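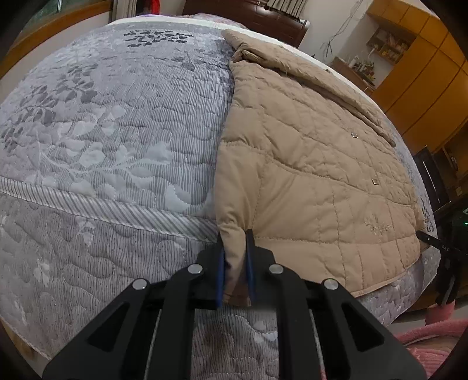 Fig. 6. Comforter corner pinched between the blue pads, second gripper at right.

Search the docs
Enter a keyword Go

Section 6. Recording bedding episodes (comforter fold, two grippers)

20 Nov 2020
By the Alau docs desk

Covers the fold task only. Pillow and sheet tasks are still in the old guide. Charging, pairing and first-time calibration are in Section 2 – do those first.

Before you start

You need both Sarkance hand grippers, charged. Grestora recorder open on the laptop. One bed, made, with a bedspread on it and a comforter on top. Cards empty.

Note: keep the bedspread on. Early sets were shot on bare sheets and the policy got lost the first time it met a pattern. Printed, striped, quilted, all fine. Stitching on both layers is harder and we want more of it.

6.1 Set up the room

1. Curtains whichever way the people at home keep them. Write it in the room line.
2. Leave furniture, plants, rugs, chairs where they are. Do not tidy for the recording.
3. Walk both sides of the bed with the grippers in hand. If a chair blocks your elbow, move the chair now and not halfway through.
4. Loose cables on the floor – move them or tape them.
5. Hold both grippers over the bed, open, and start a test take. Check the preview from each one. Fingertips must show at the bottom of the view. If they don't, reseat the camera (Section 2.4).
6. Delete the test take.

Caution: four screws on the top plate. Finger tight is not tight. Check them with the driver at the start of every session. A plate that shifts mid-session ruins everything after it and you will not see it in the preview.

6.2 Record one fold

1. Comforter flat on the bedspread, or with the top end turned back a bit. Both starts are valid. Mix them.
2. Press record on both grippers. Wait for the double beep.
3. Show both sets of fingers to each other, close and open once. Grestora uses the click to line up the two streams.
4. Bring the first gripper to a lower corner. Come in low, fingers open, one either side of the edge.
5. Close slowly until the pads hold a narrow upright fold of cloth. A pinch, no more. Grabbing a fistful looks secure and teaches the model nothing useful.
6. Bring the second gripper to the other corner on the same edge. Same again.
7. Lift both together and carry the edge across. Keep the cloth in both views if you can.
8. Lay it down. Open the fingers fully before you back off.
9. Hands still for a beat. Stop.

One fold, one episode. Time limit is 35 seconds from beep to stop, anything longer is thrown out on upload.

Note: if the comforter has snaps or buttons, do not pinch on them. Metal marks the blue pads and the cloth slides after that. Move along the edge and take plain fabric.

Note: thick rolled folds. If the top end is rolled over, leave it alone unless the task card says otherwise. Frayed or fluffy edges catch behind the pad – ease the fingers open, don't yank.

Note: bulky cloth lifts the bedspread with it sometimes. If the bedspread comes up, put it back by hand between takes. Keep the take, tag it "double layer". We want those, they are not failures.

6.3 Reset

1. Grippers down on a flat surface, recording off.
2. Spread the comforter by hand.
3. Change one thing. Angle, which corner first, how far it's turned back. One thing only.
4. Next take.

Every 80 episodes, wipe the pads and redo the alignment check in 2.4. Also after any drop, even a soft one onto the matress.

6.4 What gets kept, and why we ask

The pilot in June, run at the Begum flats, gave us 1698 episodes. We held back 436 of them for testing. Those come from rooms that never show up in training, bedding included.

Main result so far: pinch position at the first grasp matters more than anything in the carry. Policies trained on clean corner pinches transfered to new comforters. Policies trained on mixed grabs closed on the wrong layer and took the bedspread too. Adding the double layer takes, with the tag, fixed part of it. Not all. Tone-on-tone stitching still confuses depth at the edge, work ongoing.

So: slow close, small pinch, honest tags. Speed in the carry is up to you.

6.5 If something goes wrong

No double beep – one gripper isn't paired. Power both off and on, left one first.
Streams don't line up – click missing or too soft. Redo the take, can't be fixed later.
Cloth slips out – keep the take if you re-grasp inside the time limit. Tag "regrasp".
Preview freezes – stop, check the card. Full cards do this.
Fingers stick half open – lint in the rods. Power off before you clean. See 8.1.

Caution: keep your own fingers away from the gripper fingers when someone else is holding the trigger.

Next: Section 7. Uploading with Grestora

Comments (4)

padwiper
Does the click have to be both grippers touching? Mine line up fine if I just close them near each other.

Alau docs desk
Near is ok. Same moment is what counts.

fold_no_3
6.2 step 6, what about a single bed against a wall? Can't reach the far corner without climbing on.

northroom
Did ours from the foot end, both corners in reach. Uploads went through, tagged "foot".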